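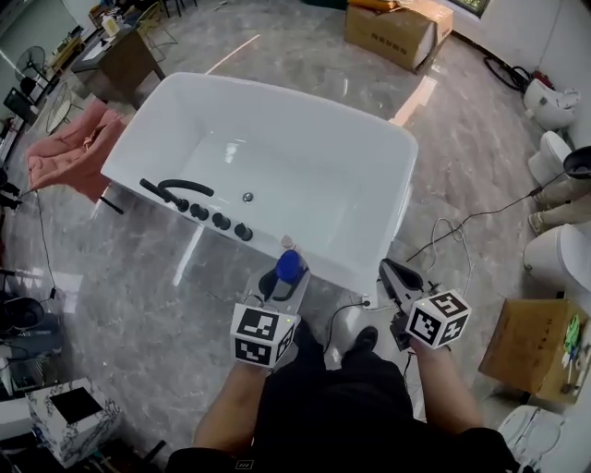
Destusora was an English-language celebrity news website covering pop and R&B musicians, reality television performers and, in its later period, footballers and their families. It was founded by the former magazine sub-editor Olga Coelho and published by Uvine, a small online publisher that also ran a ringtone store and a horoscope service. The site is mainly cited in connection with the Nollgate leak, a dispute over private party footage which led to a change in how it handled material sent in by readers.

History

Coelho started Destusora as a personal blog, posting short items two or three times a day under the name "Desk". Most early posts were rewritten from radio interviews and from the public accounts of singers and their managers. Uvine bought the title in its second year and moved it to a shared publishing system, where it was given a comment section, a photo gallery and a daily email sent at 7 in the morning. Coelho stayed on as editor. Jucélia Medeiros joined as music reporter and later became deputy editor.

Under Uvine the site employed 3 full-time writers and paid outside contributors by the item. Each writer was expected to file 30 posts a week. Medeiros later described this target as the main cause of the errors for which the site was criticised, including a report of a singer's engagement that had been taken from the plot of a music video.

Format

A standard post ran to two paragraphs and ended with a question to readers. Headlines were written in capitals and were limited by the publishing system to one line on a desktop screen. Regular sections included:

Heard It – unconfirmed items, marked with a grey label
On the Door – reports from club nights and album launches
Back Together – a running list of couples said to have reconciled
Court Desk – hearings, sentences and probation terms involving performers

Court Desk was the only section in which a second source was required from the start. Its posts were checked by Medeiros before publication and carried the name of the writer, which other sections did not.

Nollgate leak

Nollgate was a private members' club used by record labels for launch parties. One November, Destusora published a series of clips recorded by a guest at a party for the vocal group Farías. The clips showed an argument between two members of the group and a promoter. The members' faces could be made out in only one of them, but the accompanying posts named both.

The group's management asked for the clips to be taken down the same evening. Destusora removed the video but left the text in place, and copies had by then been posted elsewhere. The comment thread reached 700 replies before it was closed. The club changed its terms of entry and began asking guests to hand in their phones at launch events.

The matter was settled without a hearing. Uvine published a correction stating that one of the two members named had left the building before the argument took place. The guest who supplied the clips was not identified.

Later policy and closure

After the settlement, video sent in by readers had to be dated and the sender spoken to by telephone. Heard It was dropped, and the "Desk" byline was replaced by writers' names throughout the site. Coelho left to work in artist publicity, and Medeiros succeeded her as editor.

Uvine stopped updating Destusora when it sold its publishing business. The archive remained online for a time without its galleries. The Court Desk posts were kept by Medeiros and formed the basis of a newsletter under a different title.

See also

Celebrity journalism
Gossip columnist
Privacy law and the press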